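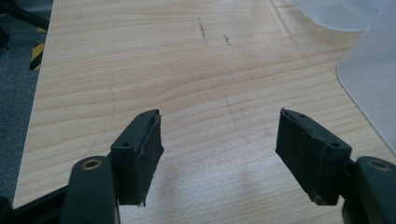
Figure 2. A light wooden tabletop.

4.2 Does wood calm people down?

The claim that wooden furniture makes a room more restful appears so often in design guides that it is rarely given a source. When a source is given, it is usually another guide. We followed the references in the Dristhorpe handbook back through four editions and ended at a conference talk by Stöckli, who reported a preference for pale wood among office staff and said nothing on stress at all. Preference is easy to measure. Whether a person who likes a desk is also calmer sitting at it is a separate question, and we doubt that the survey literature has answered it.

The Prarnell survey is the strongest case on offer. It drew 312 responses from readers at 11 public libraries, of whom 68 percent agreed that "natural materials help me relax." We see two problems with the item. It names the outcome it wants, and it does not mention furniture. A reader who had just come in from a walk among trees could agree with it quite sensibly while sitting at a steel desk. Magagula (personal communication) has pointed out that the form was handed out only in the rooms that had been refitted, so there is no group to compare with. The refit also brought new lamps and thicker carpet. Any of these might account for a better mood, and so might the plain fact of having a room repaired after years of neglect.

The Kashindye reading room is sometimes cited as a replication. We would not call it one. Its 50 participants were asked to rank photographs of tables, and pale wood came first, ahead of dark wood and glass. No one sat down at anything. Photographs of furniture flatten differences that matter to someone who works at a table all afternoon, such as glare, the feel of the edge under the wrist, and the noise a cup makes when it is put down.

None of this shows that the claim is false. A small effect may exist, and our own data (Section 5) are too thin to rule it out. They do give us reason to drop the word "restorative" from the coding scheme, where it had been applied to any room with a wooden table in it. The remaining codes are listed in Table 3.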